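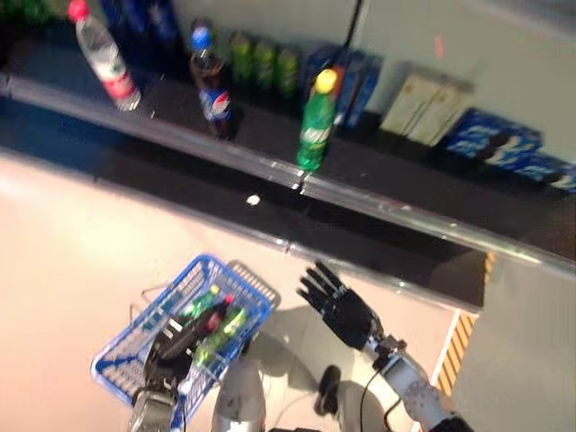
2023-08-31, wet lab, bench by the window

Third go at the copper complex with Etelka's ligand. Same recipe as the last two: copper acetate in methanol, ligand in warm methanol, one into the other dropwise with stirring. Blue went to green by the fifth drop, as before. What I would like is crystals. What I have had so far is a green varnish on the inside of two perfectly good flasks.

Weighed out 292 mg of ligand from the Femdale batch, not the Alness one. The Alness bottle has gone the colour of weak tea and Jytte thinks it has been breathing. I ran a quick melting point on both. Femdale sharp, Alness softened, sulked and then melted over a range you could drive a van through. Have put a sticker on it saying DO NOT USE, which in this lab guarantees it will be finished by December.

Stirred one hour, filtered through the small sinter. Slow. Wichai's advice is to clean the sinter properly, and he gave it while holding the only bottle of acid suitable for the job and walking away with it.

Took the filtrate down to half on the rotavap. Bath at 40, vacuum poor. The pump makes the noise again. Yoga has written "pump noise?" on the whiteboard, under the previous "pump noise?" in my handwriting.

Split what was left into 5 vials:

1 - slow evaporation, needle through the cap
2 - same but in the fridge, middle shelf, behind the silica
3 - ether diffusion
4 - ether diffusion, with a drop of water in the methanol (Hạnh Vi swears by it)
5 - left on the windowsill with no cap, as a control for carelessness

Labelled all of them this time. The last set had two vials marked B.

IR of the crude, on a bit of the varnish scraped from flask two: the imine band has moved down a little from where it sits in the free ligand, so something is holding on to something. Broad lump at the top end that I am calling methanol. Etelka calls it water. We have agreed to dry it overnight and see who has to buy the coffee.

Small panic after lunch over the yield sheet. I had 156 per cent for the second run. Checked the arithmetic twice and it was fine, so the trouble is that I weighed the product with half its solvent still in it. Crossed out, initialled, left legible as per the rules. Wichai saw it anyway.

UV-vis: made up the stock in the 50 ml volumetric, then a tenfold dilution. Broad weak band in the red, more or less where a copper complex ought to have one. The Draten cuvettes have a scratch on one face, so keep the arrow towards the lamp and don't swap them halfway through like I did in July. Baseline still drifts for the first few minutes. Let it warm up, go and wash something.

Antal came back about the replacement stirrer plate. It isn't under warranty. It was under warranty when we first wrote to them.

To do:
- dry the crude, re-run the IR
- elemental analysis if vial 3 gives anything worth sending
- ask Jytte where the nitrogen line regulator has gone, it was on the hook
- return Yoga's spatula before he notices
- try the nitrate instead of the acetate, same amounts by mole

Later, before locking up: vial 5 has dried to green varnish. Vial 3 has a few specks at the interface. Could be crystals, could be dust from the ceiling tile. Not touching it. Hạnh Vi is in first tomorrow and has been asked not to touch it either.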